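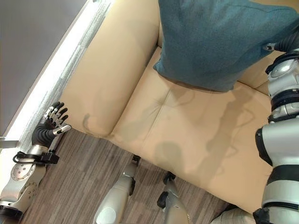 Figure 7.1 The robot at a sofa, seen from its own head. The left hand hangs beside the armrest; the teal cushion is at upper right.

Service Robots in Practice > Part Two: Upkeep > Chapter 7

Chapter 7
Setting Up a Humanoid for Household Work, and Keeping It That Way

Sales literature for two-armed robots likes the word "ready." The Breltley unit followed through this chapter was sold as ready, and its manual, written by Skundora, gives setup a single page. Our log for the same job runs to 22 pages. Readers should keep both numbers in mind whenever a supplier quotes a setup time.

Start with the view in Figure 7.1. The head looks steeply down, and much of what it takes in is the robot itself: both arms, two legs, and the shadows of its limbs across the leather. A head alignment done facing a bare wall tells you little about how the machine will cope with that. We do ours at the furniture, arms out, and repeat it after 40 hours of running. The manual says 160. We have seen no test results behind that figure.

Next, the wrists. A thin black cable arcs out to the side of the left wrist, held by a bracket. Anything that stands clear of an arm can catch on an armrest or a table edge, so move each wrist slowly through its full range and watch the cable, not the screen. The Drasilix checking program passes a cable that carries a signal. It has no opinion on one that is rubbing.

Then the screws on the round joint cover. Check them by hand with a torque driver, in the order listed in Table 7.2. "Factory tightened" is a claim about a day you were not there.

Before You Read On
Find the setup page for a machine you use. Mark every step that says "confirm" without saying how.

Reader comments (3)

hexkey_142: We tried the 40-hour interval on a Hellwig arm and found no drift at all. Seems like overkill.

benchside: Different machine, though. A fixed arm has no neck.

mlowry: Table 7.2 is missing in my copy. Anyone have the screw order?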